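## 4. What the listeners did with the slow movement

I should say up front that I play viola, badly, and that this section leans on my own ears more than the last one did. I tried to keep my opinions out of the coding. They crept into everything else, so please read on with that in mind!

We had 1091 usable response sheets from the two concert series, the one in Grimska and the one in Skakum. Of those, 501 came from people who heard the quartet with the spoken introduction and the rest from people who got the music cold. Everyone heard the same four players on the same instruments, and the program order never changed (Haydn, then the new piece, then a break, then the Ravel). The halls were different, though, and I'll come back to that because it bothers me.

The first thing we looked at was the slow movement of the new piece. It's long, it's quiet, and there's a stretch near the middle where the cello holds one note and the other three barely move. I love that stretch. I expected a lot of people to write "boring" next to it, and plenty did, but the word turned up in both groups and often on the same sheet as a high score. One person gave it the top mark and wrote "boring in the way that rain is." I had no code for that, so it went under mixed.

Where the two groups did pull apart was in how they described time. People who'd had the introduction tended to write about the movement as having sections: the part before the cello note, the part after it. People who hadn't were more likely to write about a mood, or a place, or somebody they missed. I don't think one of these is better listening. If you run concerts and you're hoping I'll tell you to hire a speaker, I can't do that from these sheets.

### 4.1 The halls

Now the part that bothers me. The Grimska hall is a former chapel with a long echo, and the cello note just hangs there. Skakum is dry and carpeted, and you hear bow changes. We split the introductions across both towns so the hall wouldn't swamp the result, but the split wasn't even, and we lost 91 sheets from the second Skakum night when a box went to the wrong address. I've redone the comparison with Skakum left out completely and the sections-versus-mood pattern is still there, only weaker. Iglesias, our coding software, flagged the smaller set as borderline, and I'd go along with that.

I also wonder about the seats. People near the front wrote more words, whichever hall they were in. Maybe keen listeners pick the front, maybe sitting close to a quartet makes you keen. We didn't assign seats, and I wish we had.

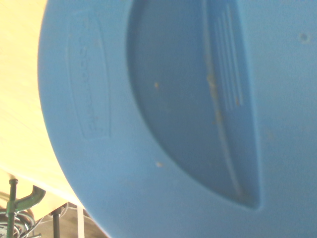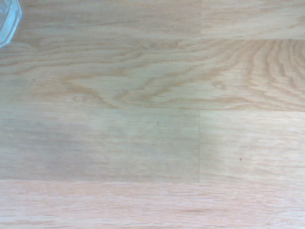 **Figure 4.** Blue lid; wood-grain surface.

### 4.2 Second coding pass

In January we went back through 500 of the sheets with fresh coders who hadn't heard the concerts and didn't know which group was which. They agreed with the first pass most of the time on sections and a good deal less on mood. "Like my grandmother's stairs" was coded as a place by one person and as a memory by another, and I can see both. For the Rurnitz concerts we've merged those two codes into one and added a line on the sheet for seat row.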